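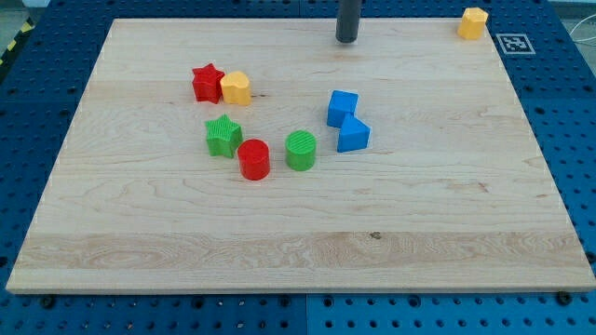 图1 放在蓝色洞洞板台面上的浅色木板

从课堂到第一批付费用户:Pomen 小组创业实践课期末报告

三月
文:Gönül Taşdemir(执笔),Pomen 小组全体成员修改

开始写这份报告的时候,我们小组四个人坐在图书馆一楼的讨论室里,为了第一句话该写什么争了快半个小时。有人主张先写市场规模,有人主张先写团队介绍,最后大家同意还是按时间顺序老老实实地写,因为这门课从头到尾走得弯弯绕绕,换一种写法反而容易漏掉那些我们自己觉得要紧的东西。所以请老师和以后选课的同学多包涵,报告里会有不少看起来零碎的细节。

一、题目是怎么来的

创业实践课要求每个小组在一个学期里找到一个真实的问题,做出能用的产品,并且至少让一个陌生人愿意为它付钱。我们最开始的想法是做一个二手教材交换平台,第二周在课上讲了五分钟就被同学问住了:学校的论坛上已经有免费的帖子区,为什么还要用你们的?我们回去想了两天,答不上来,只好放下。

后来的题目来自组员 Setiawan。他在学校附近的一家语言培训班做兼职前台,每天花很多时间给学员打电话改课。老师临时有事要改,学员加班要改,教室冲突也要改,改完以后还要在三个微信群和一张共享表格里分别更新一遍。他在组会上随口抱怨了一通,说到一半我们几个就都放下了手里的奶茶。Pomen 就是这么开始的:一个给小型培训班用的改课小工具,学员自己点选可以换的时段,老师确认以后,表格和通知一起更新。

二、访谈

指导我们的是 Ludanmont 孵化站派来的两位导师,他们对每个小组的第一个要求都一样,先不要写代码,去和人说话。说实话我们当时有点不服气,毕竟组里有两个人是计算机系的,手已经很痒了。不过还是照做了。三个星期里我们一共访谈了64个人,有培训班的负责人,有任课老师,也有学员和学员家长。访谈大部分是面对面做的,有几次是在人家下课以后站在走廊里聊的,聊着聊着楼道的灯都灭了,还得跺一下脚。

访谈改变了我们不少想法。我们原本以为最着急的是学员,聊下来发现学员对改课的容忍度挺高,等一天回复也没关系。真正难受的是负责排课的那个人,在小机构里这个人往往同时管着收费、接待和招生。有一位书法班的负责人翻出她的手机给我们看聊天记录,晚上十一点多还在回家长的消息,她说她最怕的是答应了两个人同一个时间。这句话后来被我们写在白板最上面,一直到学期结束都没有擦。

另外还有一件小事值得记下来。我们第一版的访谈提纲里有一个问题是“如果有这样一个工具,你会用吗”,几乎所有人都说会。导师看了记录以后建议我们把这一题删掉,换成“上一次改课是什么时候,你是怎么处理的”。换了以后,回答一下子长了许多,也具体了许多,有的人甚至会越说越气。我们很建议以后的小组一开始就这样问。

三、第一版产品

第一版做得非常简陋,是一个网页加一张后台表格。学员打开链接,看到本周可以换的时段,点一下,负责人那边收到一条提醒。没有登录,没有支付,连取消的按钮都是第二个星期才补上的。开发用了20天,比计划多了六天,主要是卡在通知这一块:我们想当然地以为消息推送很容易接,结果光是申请和审核就来回折腾了好几次。

试用的机构一共三家,包括 Setiawan 兼职的那一家。试用期间系统里处理了143次改课。出过两次比较严重的错误,一次是时区设置不对,有一节早上的课显示成了下午,幸好负责人自己先看出来了;另一次是两个学员几乎同时点了同一个时段,系统把两个人都放了进去,正好就是书法班那位负责人最怕的事情。那天晚上我们在宿舍里一直改到一点多,第二天一早买了水果去登门道歉。她倒是很和气,还留我们喝了茶,顺便又提了五条修改意见。

四、定价和收费

收费是全组最不好意思开口的一件事。我们四个人里没有一个人卖过东西,第一次谈价格的时候,说完数字以后立刻又补了一句“不过先免费用也可以”,对方当然就说那就先免费用吧。回来以后导师让我们在教室里两两对练,报完价就闭嘴,心里默数到十。练的时候大家笑成一团,可真到了现场还挺管用的。

我们试过按改课次数收费,也试过按月收费。按次收费听上去公平,可是负责人不喜欢每个月的账单不一样,她们更愿意付一个固定的数。最后定下来的是按学期收费,机构规模不同价格略有差别。到学期末,三家试用机构里有两家付了钱,合计收入2,064元。没有付钱的那一家是舞蹈班,理由很实在,她们的课几乎都是集体课,一个人来不了就下周补,很少需要改。我们事先没有想清楚这一点,算是选试用对象时的疏忽。

五、和 Rovutton 的比较

期中答辩的时候有老师问过,市面上已有 Rovutton 这样的排课软件,我们的区别在哪里。我们专门去注册了试用账号,用了一个星期。它的功能比我们多很多,有考勤、有财务报表,还有课后作业,对大一些的连锁机构来说应该是合适的。但是我们访谈过的小班负责人里,有好几位试过以后又回到了表格,原因是刚开始要录入的资料太多,录到一半就忙别的去了。我们的做法是直接读取她们现有的表格,当天就能用起来。这个区别能不能长期站得住,我们心里也没有底,答辩的时候也是这么回答的。

六、分工与不足

Setiawan 负责和机构联系以及试用期间的答疑,两位计算机系的同学负责开发,我负责访谈整理、定价测试和这份报告。分工在前半学期不太清楚,有两周大家都以为别人在写访谈记录,结果谁也没写,后来只能靠回忆补,细节丢了不少。从那以后每次组会结束前都会留五分钟,把各人要做的事念一遍。

不足的地方还有很多。试用机构都在学校附近,走路就能到,遇到问题我们可以直接跑过去,换成外地的客户就不是这么回事了。数据备份一直是手动的。隐私说明写得太晚,直到有家长问起来我们才补上,这件事导师批评过,我们也认。

七、接下来

下学期组里有一位同学要去交换,剩下三个人打算继续做,已经向孵化站递交了续用工位的申请。眼前最想做的是请假补课的规则设置,因为每家机构的规矩都不一样,有的提前一天,有的提前三小时,现在全靠负责人手动判断。两家付费机构也都答应继续用到暑假班结束。

最后谢谢所有愿意坐下来和我们聊天的老师和家长,也谢谢两位导师一遍一遍地听我们讲同一份幻灯片。

读者评论

小禾:我是下一届要选这门课的,请问访谈对象是怎么约到的?直接进门问人家会理吗?

Gönül Taşdemir 回复小禾:会的!避开上课前后那一阵,下午两三点去最好,大多数负责人都愿意聊。提纲可以发给你参考。

路过的排课人:“答应了两个人同一个时间”,看到这句我叹了口气。我们是钢琴班,请问现在还能报名试用吗?

阿诚:按学期收费的话,中途退出怎么算?报告里好像没有写。

Setiawan 回复阿诚:按剩下的周数退,目前还没有人退过,规则写在给机构的说明里了,回头补到附录。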